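From: Brendan Cullinane
To: chores-and-machines list
Subject: Re: [chores] So when do we get the one that puts groceries away?

On a morning in April, Nima Rashti wrote:

> I think a few people here are stuck in 2015. The Kaver people say
> their humanoid did 723 pick-and-place runs in a kitchen mockup and
> dropped only 8. That's a better record than my kids. Brendan has
> been saying "not yet" on this list as long as I've been reading it,
> and I'd like to know what number would make him say "okay, now."
>
> Also, my mother is 81 and lives alone. She doesn't need a robot that
> does everything. She needs something that can get a drink out of the
> fridge and set it down where she can reach it.

Nima, fair question, and I'll try to answer it without the usual grumbling.

First the 723. I read the same Kaver write-up you did, and what I want to know is how many different things were picked up, and who put them there before each run. The write-up says "household objects" and leaves it at that. If it was one bottle on one spot, 723 times, then we've learned the arm is repeatable. Factory arms have been repeatable for decades. Your mother's fridge has a milk jug in front of the thing she wants, and a bag of salad leaning on that, and the drink is on its side in the door because somebody was in a hurry.

Second, the 8 drops. You compare it with your kids, but your kids clean up after a drop (or you make them). Who cleaned up after the robot? If a person was standing there to reset the table each time, that person is part of the system and should be in the price. I asked this same thing about the Virken towel folder and never got an answer. I'm still waiting on the list of towels, too.

Third, time. A run in the Kaver test took 28 seconds, going by their own table, and that's from arm at rest to object released. It doesn't include walking over from another room, opening a door or closing it again. I timed myself this morning going from the couch to the fridge and back with a can of seltzer. I won't pretend it was science, but I beat them, and I have a bad knee.

I don't say any of this to be mean to the engineers. We had one of the early Nogueira carts at the shop where I worked, the kind that was going to bring parts bins to the bench so we could keep our hands on the job. It did bring them. It also stopped dead for every air hose on the floor, and by the second month we'd all learned to go pick up the hose before we called the cart. So we had one more chore than we'd started with. When they hauled it away, the bins went back on a hand truck and we got through more work in a shift. The salesman had a number too, I don't remember what it was.

What would make me say "okay, now"? I'd want six ordinary homes, with nobody tidying first and nobody from the company in the house. Let it run a month. Write down every time the person got up and did it themselves because waiting was worse. That last count is the one I've never seen in any write-up, and it's the only one I'd bother to read.

And I'd want it to be a boring chore start to finish. "Get me a tea" is about ten jobs stuck together. There's the walking, the door, finding the right bottle, the grip, not squeezing, carrying it past the dog, setting it down, and for a lot of older people the cap is the actual problem. My aunt could always get to her fridge. What beat her was the lid. Take just the one piece everybody likes to show, a hand going up to a bottle of tea on a bare white desk with nothing else to knock over:
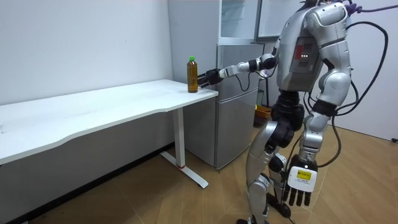

Ewurabena Boateng wrote to me off list, and says I can pass it on, that I'm grading the wrong test. Her father has had a shaky right hand for years and she would gladly take a slow machine that only works off a clear table, because keeping one table clear is something the family can do, and being there at three in the afternoon when he's thirsty is something they can't. She'd put up with a lot of drops as long as the bottles were plastic.

I don't have a good comeback to that. I'd still ask what happens when it falls over at three in the afternoon, and who he calls. The Badside rental sheet has a support line that closes at 6, and the monthly fee would buy a fair number of hours from a person who can also change a light bulb. But if she gets one in on trial, I'd read her notes before I read Kaver's.

Amna, you said you had the older thread on dish loading saved somewhere. Could you repost it? The archive search is giving me nothing before last year.

Brendan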